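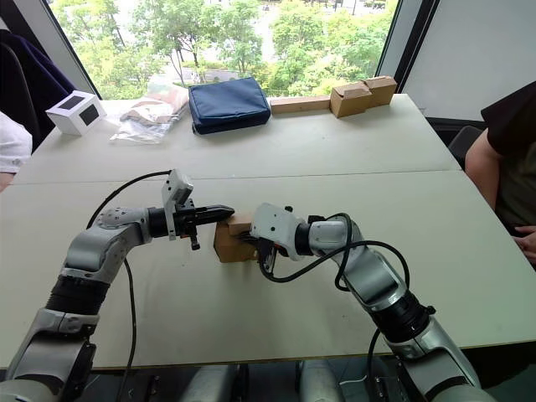
Small boxes, a long table and a lot of cardboard

Notebook > Packing and Paper > Boxes

2023-07-23 -- posted by the Rundham packing blog

I have been thinking about small cardboard boxes for most of this month, so I may as well write some of it down. I keep this blog for packing notes, and most of what goes into it is about parcels leaving the Rundham building. This one is about the boxes themselves, how they fold, and the table by the window where the folding gets done.

The boxes are the plain brown kind. They come flat from Fekska, tied in bundles, and each one has to be opened up, squared and closed before anything can go in it. In January we ordered 894 of them, which seemed like plenty. The order was meant to cover the whole of the Hinds job and leave a few bundles on the shelf. By the time the first 586 had gone out I could see that the shelf part was not going to happen.

A small box is harder to fold than a large one. On a large box you can get a whole hand inside and push the corners out. On a small one there is room for a couple of fingers at most, and the flaps are short and stiff and want to spring back to where they were. If the creases have been scored well at the factory you hardly notice. If they haven't, the front panel bows and the side flaps go in at an angle, and then the lid won't sit down flat no matter how much you press on it.

What works for me is to bend every crease all the way over once before starting, then let it come back. It takes a few seconds per box. After that the sides go up, the side flaps go in, and the front comes last. I used to do the front first and it was always a fight. The tab would be in place and then one of the side flaps would push it out again -- usually while I was reaching for the next box.

The table matters more than I thought it would. It is really two white tops pushed together, with a seam between them. I do the folding on the near side of the seam and keep everything else on the far side, next to the window. I didn't plan it that way. It started because flaps kept catching on whatever was lying around, and I got tired of moving the same things out of the way.
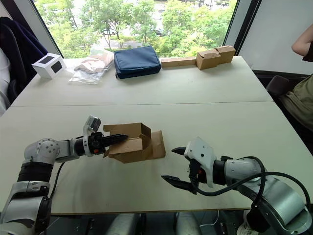
Flaps up, with the pouch and the other boxes along the back.

The dark blue pouch has lived on that table for a while. It has a zipper and it lies flat, so it doesn't get in the way much. The clear plastic bag is another matter. Bags like that drift. You put one down at the back and an hour later it is under your elbow. I have started folding mine into quarters and putting something on top.

I also hang on to the long strips of cardboard. They are good for lining the bottom of a box when whatever is going in has a hard corner, and they can be cut down with ordinary scissors. I keep 14 of them at the most. Past that they turn into a pile, and a pile of cardboard strips slides off a table very easily.

The window is the best thing about working there. There are trees right outside, thick and green at this time of year, and a road past them. Daylight shows up a bad crease much better than the tube lights in the back hall do. A box that looked fine in the hall will look crooked by the window, and I would sooner find that out before it is taped. 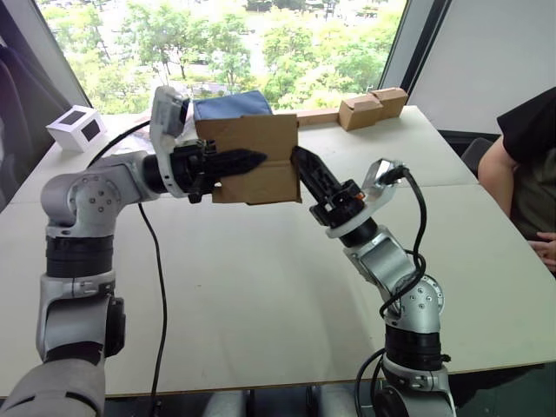
Lidance Packing and Dispatch Team

For anyone who works with us, a few things have changed since the last post. Bundles from Fekska are now opened one at a time. We had several open at once in the spring and the loose flats on top picked up a curve from the damp. Once a flat has curved it can still be folded, but it never quite closes square, and it will lean if you stand it next to a good one.

Finished boxes go along the back of the table, side by side, until there are six or so, and then they are moved to the shelf. Please don't stack them on the table. They are light and they go over at a touch.

The folded blue cloth can stay where it is. A cloth is useful for wiping down the top, since cardboard dust builds up along the seam and shows as a brown line on anything pale.

I am still undecided about tape. The Hinds boxes are supposed to hold shut with the tab alone, and most do. A short piece across the front is cheap, though, and I have had enough parcels come back with the lid up that I am inclined to keep doing it. The paper tape sticks better than the clear kind in warm weather. It also tears by hand, which saves looking for the cutter.

The next order goes in once I have counted the shelf. I have asked Fekska for a sample of the slightly taller box as well, and will write something about it when I have folded a few.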